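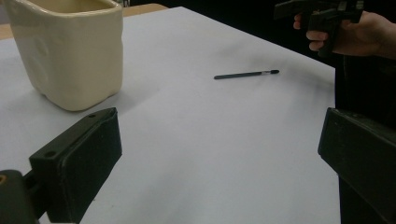
글 Dorkbridge 작업실 살림 | 2026년 1월 25일 | 작업실 팁 > 장비 예산

손에 쥐는 그리퍼 한 쌍 살 때 예산 짜는 법. 급하게 적음. 견적 마감이 코앞이라 순서 엉망인 건 이해 바람.

먼저 본체 가격만 보지 말 것. 제일 많이들 틀리는 부분. 우리도 작년 10월에 처음 표 만들 때 본체 두 개 값만 넣었다가 나중에 줄이 계속 늘어남. 케이블, 패드, 나사, 거치대, 바닥 레일, 삼각대, 작업판. 하나하나는 싼데 합치면 본체 한 개 값 가까이 나옴.

Nidton에서 받은 견적은 한 쌍에 969달러. 배송 별도. Ghanem은 더 싸게 불렀는데 예비 패드가 빠져 있었음. 견적서는 꼭 같은 항목끼리 줄 맞춰서 비교. 빠진 항목은 0원이 아니라 "미정"으로 적어둘 것. 0이라고 쓰면 결재 올릴 때 진짜 0인 줄 앎.

패드 얘기. 소모품임. 본체 예산에 넣지 말고 소모품 줄을 따로 빼기. 모서리부터 상함. 긁힌 자국이나 먼지는 닦고 그냥 써도 되는데 아래쪽 끝이 떨어져 나가기 시작하면 얇은 물건 집을 때 티가 남. 우리는 예비로 10개 잡음. 처음엔 5개면 된다고 했는데 모자랐음.

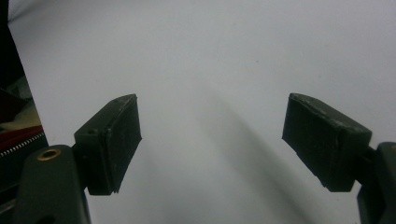
양쪽 패드 아래 모서리가 이 정도 뜯겼으면 교체분을 예산에 올릴 때.

확인하는 법은 간단. 흰 종이 깔고 그 위에서 벌린 채로 들여다보기. 검은 패드는 어두운 책상 위에선 이 나간 게 잘 안보임. 한 달에 한 번, 좌우 같이. 한쪽만 새것으로 갈면 물리는 면이 안 맞으니 무조건 짝으로 주문.

나사 구멍 규격도 사기 전에 물어볼 것. Drornov 패드가 싸길래 샀다가 구멍 간격이 달라서 브라켓까지 새로 삼. 싼 게 비싼 거 됨. 판매처에 도면 달라고 하면 대부분 줌. 안 주면 거기선 안 사는 게 낫다고 봄.

연습용 물건은 돈 쓰지 말기. 집에 있는 컵, 펜이면 충분. 다만 성격이 다른 걸로 섞기. 굵고 무거운 거 하나, 가늘고 굴러다니는 거 하나. 펜은 의외로 어려움. 벌어지는 폭만 보고 사면 큰 물건은 집는데 펜을 못 집는 일이 생김. 그러니 최대 폭이랑 최소 폭 둘 다 견적서에 적어달라고 할 것. 도자기는 아끼는 거 쓰지 말고.

바닥재로는 흰 종이가 제일 쌈. 구겨지면 갈면 되고. 오래 쓸 거면 흰 판으로 가는데 크기는 책상보다 조금 작게. 책상 끝까지 덮으면 팔꿈치에 걸려서 자꾸 밀림. 반짝이는 판은 조명이 비쳐서 별로, 무광으로. 판 값은 비품 예산으로 돌릴 수 있는지 먼저 물어보기. 우리는 됬음.
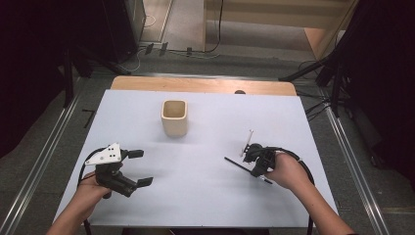
그리고 케이블. 길이를 줄자로 재지 말고 직접 움직여보고 정할 것. 팔 뻗고, 비틀고, 양손 교차까지 해본 다음에 거기서 여유 더하기. 책상에서 콘센트까지 직선거리로 샀다가 짧아서 다시 산 적 있음. 너무 긴 것도 문제. 판 옆으로 늘어져서 물건 건드림. 벨크로 끈 한 묶음 같이 사두면 편함. 싸고 여기저기 씀.

공간 잡을 때 책상 크기만 보면 안 됨. 삼각대나 스탠드는 다리가 벌어짐. 다리 벌린 폭으로 바닥에 테이프 붙여보고 사람이 지나갈 수 있는지 확인. 바닥 레일까지 깔 거면 더 그렇고. 카펫 바닥이면 바퀴 달린 거치대는 잘 안 굴러가니까 고정형이 나음. 이것도 우리 방 기준이라 마루면 다를 수 있음.

예산표 줄은 이렇게 나눔.

본체 (좌우 한 쌍)
패드와 나사 등 소모품
케이블, 끈, 멀티탭
책상, 작업판, 종이
거치대, 삼각대, 레일
배송비와 관세
수리비 예비

마지막 줄 꼭 넣기. 우리는 200달러 잡아뒀음. 남으면 연말에 패드 삼. 수리 보낼 때 왕복 배송비를 누가 내는지도 미리 물어볼 것, Nidton은 보내는 쪽은 우리 부담이었음.

한 번에 다 사지 말고 두 번에 나눠 사는 것도 방법. 첫 번째는 본체랑 케이블, 책상은 있는 거 쓰고. 몇 주 써보면 뭐가 모자란지 나옴. 거치대는 특히 나중에 사는 걸 추천. 처음 생각한 높이랑 실제로 쓰는 높이가 다름. 단 결재를 두 번 받기 힘든 곳이면 그냥 한 번에 올리고 납품만 나눠 받기. 대부분 해줌.

중고는 글쎄. 본체는 괜찮은데 패드랑 케이블은 새걸로. 중고 본체 볼 때는 손잡이보다 턱이 맞물리는 쪽부터 보고, 나사 머리 뭉개졌는지 확인. 뭉개져 있으면 누가 여러 번 뜯은 거.

영수증은 받은 날 바로 사진 찍어서 예산표 옆에 붙여두기. 보증기간 시작일도 같이 적고. 나중에 찾으려면 한나절 감. 드라이버 규격은 Dorkbridge 공구함 뚜껑 안쪽에 적어놨으니 새로 사지 말것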